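Are produce bags that promise "longer life" worth the money?

I have been suspicious of the fresh-keeping bag ever since our grocery store gave it a whole shelf. Gutlow sells a box of 30 for a price I'd sooner spend on actual fruit, and the box says your berries will last "up to 4 times longer." Longer than what? In whose fridge?
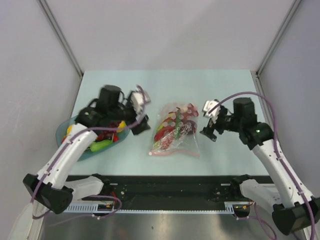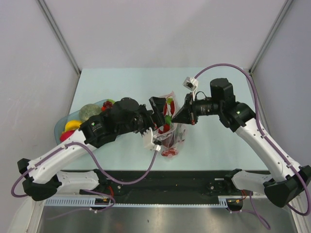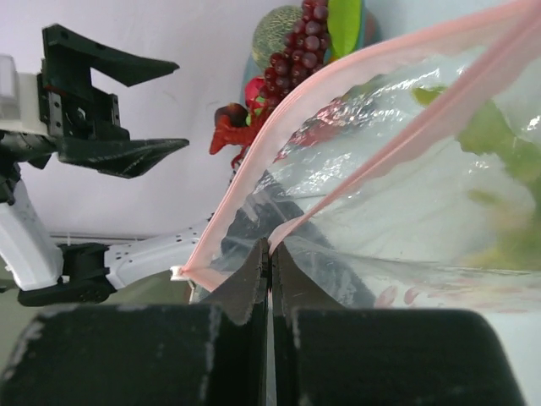
Clear plastic, every time.

So in March I bought the Gutlow box and a roll of the plain Bringate ones, and split my shopping between them. Same drawer, same lettuce, same cheap green beans. I am not a lab, and my fridge door gets opened more than it should, but I figured a difference that big ought to show up in a kitchen.

The lettuce went limp in both. The beans did a little better in the Gutlow bag, maybe, though I had put the drier handful in there without thinking. Strawberries grew fuzz on the same morning. I wrote to the company asking how they tested, and got back a coupon and a link to a page with a leaf on it.

A reader in Clallholm told me I should have washed everything in vinegar first. Fine, but then it's the vinegar I'm testing. Another swears by a paper towel in the bag, and I have to admit that one did something for my spinach — I got a couple of extra days out of it before it turned to soup.

I still have most of the box left and I'll use them up, mainly for freezing bread. Oosthuizen makes a version with a charcoal packet inside that costs even more, and three people have now asked me to try it. I'll wait until it's on sale.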